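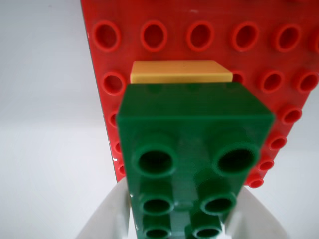 A red building plate, studs outward.

Skaltonholm: Mikix takes two more floors and the lobby works begin

Mikix has signed for the fourth and fifth floors at Skaltonholm, the former seed warehouse by the canal basin. The firm already had the third floor, which it took when the building reopened to tenants. The new lease brings all three floors under one agreement and runs to the same end date, with a break at the halfway point if notice is given nine months before.

The two extra floors had been empty since the previous occupier, a payroll business, moved its staff to a smaller office near the station. They were offered first as separate lets and then as a pair. There was interest in the fourth floor from a firm of surveyors, who got as far as draft terms before deciding to stay where they were.

Mikix will move its design and accounts staff up to the fourth floor in December. The fifth will be fitted out after that. Until the work is finished it will be used for storage and for the overflow from the third floor kitchen, which has been too small for some time.

Balasov, which manages the building for the owners, says the let takes Skaltonholm to its fullest point since the conversion. The remaining space is a corner suite on the first floor, the old gatehouse and one of the ground floor shop units. The corner suite has had new carpet and lighting and can be viewed by arrangement with the management office. The gatehouse is not being marketed until the roof has been looked at again.

Rents on the upper floors have been held at last year's level. The service charge has gone up, mostly on account of the lifts and the insurance, and tenants should have had the revised budget by now. Anyone who has not received it should ask the management office for a copy. The final accounts for last year show a small underspend on cleaning, and this has been credited against the next quarter.

Lobby and entrance

The lobby works have started at the canal end. Dumitrescu has the contract, having done the stairwells and the rear loading bay in the earlier phase. The main points for tenants are as follows.

The canal entrance is shut until the new doors are in. Please use the yard entrance on the other side of the building. Passes work there as normal between 7am and 8pm, and outside those hours you will need to use the intercom.

The reception desk has been moved to the foot of the west stairs. Post and parcels are being held there. Large deliveries should still go to the loading bay, and drivers should be told not to wait in the yard, as the skip lorry needs to turn.

Lift B will be out of use while its landing is retiled. Lift A is running as usual. Step-free access to every floor is through the yard entrance and Lift A, and the ramp there has been fitted with a second handrail.

Noisy work is limited to before 9.30am and after 5pm, except for the drilling of the door frames. Tenants on the ground and first floors will get separate notice of that.

The old terrazzo is being kept. Part of it was covered by vinyl in the last refurbishment and the glue has left marks, which Dumitrescu is cleaning off by hand in small areas. A strip by the meter cupboard is too badly cracked to save and will be filled with a plain concrete mix of a similar colour. The painted sign for the seed merchants, found behind the plasterboard above the inner doors, will stay on show. It has been photographed and will be given a coat of clear sealant.

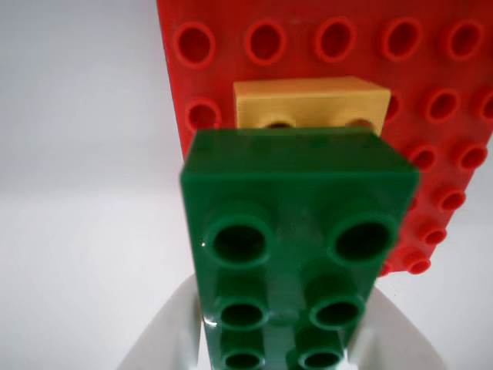
Green brick, upright.

Next door at 311

Several tenants have asked about 311 Basin Road, the low brick building across the yard. It does not belong to the owners of Skaltonholm, although the two share the access road and the drainage. A planning application has gone in to turn it into small workshops with a café at the front, under reference 348 on the current list. The plans show no added height. They do show bin storage against our boundary wall, and Balasov has written in to ask for it to be moved further along, away from the ground floor windows.

Comments can be made on the council's planning pages or by letter. Tenants are free to comment in their own right, and the management office can supply a copy of the drawings to anyone who would like to see them on paper.

If permission is granted the work would probably use the shared road for deliveries. A draft agreement on hours and on making good the surface has been sent to the applicant's agent. There has been no reply so far.

Parking and bikes

With Mikix taking more space, the parking has been shared out again. Each full floor has the same number of bays as before. The unmarked bays by the substation, which had been used on a first come basis, now go with the fourth and fifth floors and have been numbered. Please do not park in them from December. Visitor bays still need to be booked through reception by 4pm the day before.

The bike store will be extended into the old boiler room. This gives space for roughly 100 bikes, with some wider stands for cargo bikes and a bench with a pump. Lockers are being moved across and will need to be emptied first. Labels will be put on the doors with a date to clear them by, and anything left will be kept at reception for a month. The showers next to the store are not affected, apart from a short period when the water is turned off at the main. That will be done early in the morning.

Heating

The heating has been switched to its winter timings, coming on at 6am and going off at 6.30pm. Tenants who need it later can ask for an extension, charged by the hour and by floor. Requests have to reach the management office by noon.

The third floor has been reporting cold spots along the north side. Two valves were found to be stuck and have been replaced. If the problem comes back, please report it with the window number, which is on the small plate on the sill, as this saves the engineer going round the whole floor.

Windows on the stairs should be left shut. They are on the frost sensor circuit, and leaving one open overnight brings the boilers on.

Shop units

Of the three ground floor units, the dry cleaner has renewed and the sandwich shop has taken on the space behind it for a larger kitchen. It will close for a week while the wall between them comes down. The third unit, formerly the print shop, is available on a short or long lease. The old shopfront has to stay but the inside can be altered with consent. It has its own toilet and a small basement, dry enough for stock, reached by a hatch behind the counter.

Enquiries about the unit, the first floor suite or anything else in this item should go to the Balasov management office at Skaltonholm, now on the mezzanine while the lobby is being done.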